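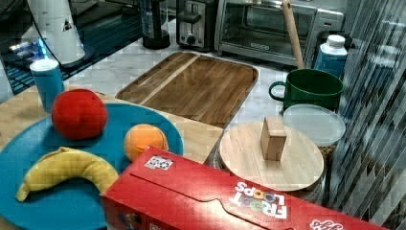

Breakfast at 216

Four minutes. The car was coming in four minutes and she hadn't even found her other shoe.

"I made you breakfast," said the kid.

Of course. Blue plate, the big one. Tomato, orange, banana — the soft tomato, the one that went everywhere, the one that had been to Meltach and back in a coat pocket. Froot Loops box lying on its side next to it.

"You have to sit down for it."

"I can't sit down, baby."

"It's a restaurant. It's called Festus."

Fine. Festus. She sat. Phone buzzing. Work, the Org people again, wanting the number off the form, 3404 something, she'd told them twice allready. She turned it face down.

"What's good here?"

"Tomato. It's 1000 dollars."

"That's a lot for a tomato."

"It's a lot of tomato."

She picked it up. Pretended to chew. Made the noise. The kid watched her mouth very hard, like an inspector.

"And toast," said the kid. "Toast is coming. Don't go."

Don't go. She looked at the clock on the phone, she looked away. Back in June it had been easier, in June there was no car, no Tistia, no bag by the door with the zipper that stuck. They had eaten pretend breakfast until lunch. Then real lunch. Then pretend lunch. 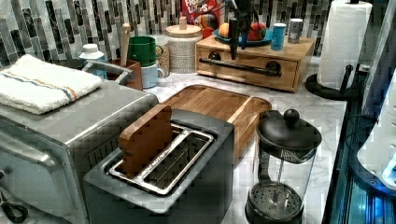 The toast, not ready yet.

"How long does it need?"

"Long."

"Long like a song?"

"Long like a movie."

A horn outside. One short one. She got up and stood by the counter in one shoe, looking at the slice of wood sticking up out of the toaster. There was no real coffee made. There was no time for coffee. The kid had both hands flat on the chair, holding her place.

"I could take it to go," she said.

The kid thought about it. Long. Longer then the horn, which went again.

"You have to come back if it's burnt."

"I'll come back either way."

She pulled it out, wood, square at the bottom, and put it in her coat. Left the tomato in charge of the plate. The shoe was under the chair.

We use cookies to remember your reading preferences. Accept / Manage settings

More short fiction
The Long Way to Meltach
Two Coats
Letter From Tistia, Unsent
What the Neighbors Had for Dinner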